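Mustgate Community Garden
Minutes of the fall meeting, 2024-10-20

Notes by me again, your secretary, so blame me for the spelling. Sixteen of us made it, which I think is a record for a meeting with no cake (there was supposed to be cake).

We started late while people hunted for chairs. The April minutes were read and passed, with one fix: I had written that the Wistlow Street gate would be painted green, and it's supposed to be blue. Sorry!

Money. We have $3,551 in the account. The water bill came to $698 for the season, up a good bit from last year, and there was a long talk about the hose on the north side that somebody keeps leaving on. I may have raised my voice a little. We agreed to put a timer on it, and I'll pick one up before spring.

Plots. All the plots are taken for next year and there's a waiting list. Two of the gardeners with double plots said they'd be happy to give half back, and I could have hugged them both. We went back and forth on whether plots left weedy past June should be handed on. Voted yes, with a written warning first. Three against.
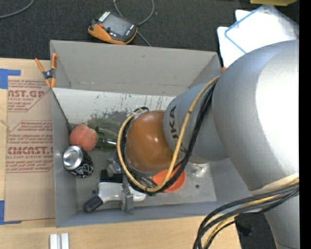

The other thing about plots is the paths between them. The wood chips are down to almost nothing near the shed, and it turns to soup when it rains. Sotomayor Tree Service will drop off a load for free if we can take it all at once, so we need people with wheelbarrows. I've got one, but the tire is flat.

Compost. Oh boy. The bins are full, and there are still whole pumpkins going in. Please chop them up! We talked about buying a third bin from Stunon Supply for $177, delivery included, and that passed with everyone in favor. Somebody asked about rats. I haven't seen any, but I'll look behind the bins this week.

Seed swap. We'd like to do it again in April, same place. Label your envelopes this time, please. I planted what I was sure was basil and got a whole row of something I still can't name (pretty flowers, though).

Left for next time: the shed lock, the bench, and whether we want chickens. I want chickens. That's not in the minutes, I just want it known.

We wrapped up when it got too dark to read my own writing. Next meeting will be posted on the gate.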